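首页 | 工单 | 知识库 | 数据集 | 退出

本站使用 Cookie 保存您的登录状态。继续浏览即表示同意。[知道了]

10月24日 提交人:Fumiko Sakai
工单 969:细长物体任务,离线指标正常,实机策略夹空
项目:Tarkarel / 手持夹爪示教 状态:处理中

问题描述:用 Zalero 训练的扩散策略,验证集动作误差比七月那版还低,曲线漂亮得可以裱起来。上实机以后,夹爪稳稳地停在棍子旁边,合拢,夹住一团空气,然后充满自信地抬起来。重复 20 次,成功 3 次。 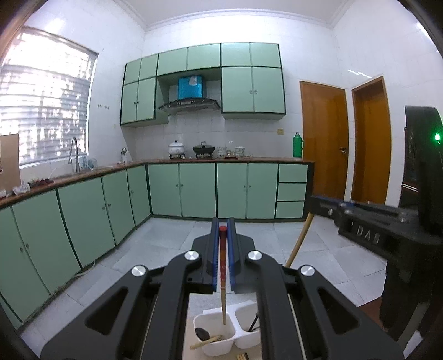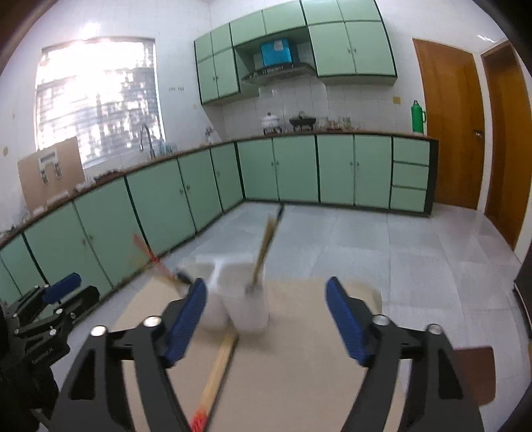
厨房场景,手持夹爪腕部视角。两张都能看到蓝色指垫和红头细棍。

补充:七月那版用的是粗柄物体,同一套代码,没有这个毛病。所以请先不要回复“重启试试”,已经重启过了,连路由器都重启了。

——
记录 1(Minami 组)
先查标定。夹爪开度零点重新标过,偏差在允许范围内。手眼外参重算一遍,和旧值几乎一样。浪费半天,但排除了一项,算是科学。

记录 2(Minami 组)
怀疑数据量。当前训练集 1,978 条示教,抽一半重训,实机结果同样难看;全量重训,难看得更稳定一些。数据量不像主因。

记录 3(Fumiko Sakai)
逐条回看。第二张图那种画面请大家留意:杯子是糊的,左边那根红头棍也是糊的。这类帧在快速移动的片段里很常见。SLAM 在这些地方没有报丢失,轨迹看着也平滑,平滑得有点可疑。把原始轨迹和后处理轨迹叠在一起,发现滤波窗口太宽,接近物体前最后那一下修正基本被抹平了。人手在最后一刻挪的那几毫米,正是能不能夹住细棍的关键。粗柄物体不在乎这几毫米,所以七月大家都很开心。
验证集误差为什么低,也就清楚了:验证集用的是同一个滤波器。自己出题自己批卷,分数自然不错。

记录 4(Drorkitz 支持)
您好,已收到您的反馈。建议检查指垫是否清洁。

记录 5(Fumiko Sakai)
指垫清洁。

记录 6(Minami 组)
按记录 3 改了两处:
一,滤波窗口缩短,夹爪开度开始变化的前后各留一段不滤波。
二,图像与位姿的时间戳重新对齐。旧流程按帧号对齐,丢帧后会整体错位,片段越长错得越多。
另外写了个模糊检测,把末端接近阶段模糊严重的示教挑出来,共 273 条,暂时移出训练集,没有删。谁再手快清理磁盘,请先看这一行。

记录 7(Fumiko Sakai)
重训后实机复测,同样 20 次,成功 14 次。失败的 6 次里,4 次是夹住了但棍子在指间转动,2 次碰倒了容器。起码现在是碰到东西之后才失败的,进步明显。
为了弄清是哪一处起作用,做了拆分:只改滤波,成功 11 次;只改时间戳,成功 6 次;只剔除模糊片段,成功 4 次,和不改差不多。模糊本身大概没那么要紧,它只是把我们领到了出问题的地方。每组只有 20 次,数字请当参考,不要直接抄进论文表格。对,说的就是上次那张表格。

记录 8(Minami 组)
离线指标建议换掉。新指标只算夹爪闭合前那一小段的末端位置误差,参照用未滤波轨迹。用它给几个旧模型重新排名,七月那版掉到倒数第二,与细棍任务的实机表现一致。脚本已并入主分支,旧指标暂时保留,方便怀旧。

待办:
- 棍子在指间转动的问题另开工单,不要塞在这里
- 移出的那批示教修正时间戳后重新评估,能用的放回
- 粗柄任务用新流程回归一遍
- 回复 Drorkitz,指垫仍然清洁

上一条 | 下一条 | 返回工单列表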